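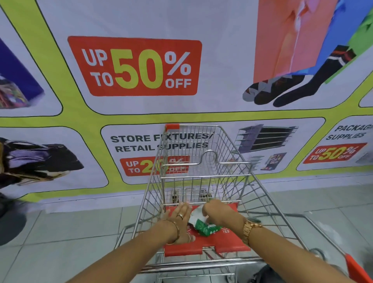 04/06/2021. Cart pushing, day one of the store set, and I want to get this down while it's still fresh (and while my tea is still warm, which it never is by the time I finish one of these). The plan we settled on for Urnum was to teach the cart skill from people doing it by hand first, with a head view, and only then bring in the remote control runs to fill in what the people can't give us. I've been going back through the head-view material this afternoon and I'm more hopeful than I was last month! The thing I keep stopping on is the stretch where the front of the basket is nearly up against the sale banner, with the left hand lying flat on the red handle and the right one holding a little green packet and a crumpled wrapper just above it. That is so much like real shopping. We had been writing the skill as if both hands would always be wrapped around the bar like a bicycle, and people just don't push carts that way.

So, first thing to settle: what do we call a "grip"? The old label sheet from Prirneler has only 2 states, holding and not holding. A flat left hand with the fingers spread is doing something, and I'd hate to throw those frames out as "not holding." I've added a third label, "resting," and I'm using it for any hand that touches the handle without closing on it. Please use it too, and if you run into something that fits none of the 3, leave the label blank and put a note beside it. Blank is fine. I'd much rather fill in a blank than hunt down a guess.

Second thing, the floor. The tiles are big and pale with thin grout lines, and the tracker likes those lines a lot more than I thought it would. It follows them nicely on both sides of the cart. Where it gets lost is on the chrome. All that wire with print behind it ("STORE FIXTURES/ RETAIL SUPPLIES" comes through the mesh in pieces) makes the depth guess jump around, and I watched it decide that the banner was inside the basket. I laughed, and then I spent an hour on it. Masking the basket by hand on a few frames and letting the mask carry forward got rid of most of the jumping, though it slides off when the cart turns sharply. Bhatia's mask tool may do better than ours, so I've put that on the list.

Third, remote control. I drove our own cart base with the Vuvevum arms for most of the morning, and oh, my shoulders. Straight lines are easy. Stopping short of a wall is hard, because from the headset the front of the basket always seems farther off than it is. I bumped the foam block more times than I'd like to admit and then got the feel of it by watching the floor instead of the basket. I'd suggest everyone do ten minutes of practice against the foam before saving anything. The arms also don't like having one hand do a different job from the other. When I tried pushing with the left only and keeping the right one up with a sponge in it, the cart swung left every single time, and I had to come back with little nudges that look terrible in the log. A person does this with the hips, I think, or the belly! We have neither of those on the base.

What I'd like to try next is letting the base do the straightening on its own, so that the driver only has to ask for "forward" and look after the hands. It means the saved commands won't match the wheel motion exactly, and we'd have to store both. I don't mind the disk space. I do mind if we forget which column is which, so I'm naming them "asked" and "did" and I beg you not to rename them.

Numbers, for whoever does the write-up: the trimmed hand-shown set stands at 2205 clips. I haven't split it yet. Please don't train on it before I do, since clips from the same walk down an aisle are sitting next to each other and we'd be testing on things the model has practically already seen.

Still to do:

- relabel the older clips with "resting"
- try the Bhatia masks on the chrome
- new foam for the block, the corner is gone
- ask whether the left wrist motor on the base is supposed to click like that
- find out if the loader still drops the final second of each clip (I fixed it in September and I believe it's back)

Leaving the base on charge by the door, front wheels chocked.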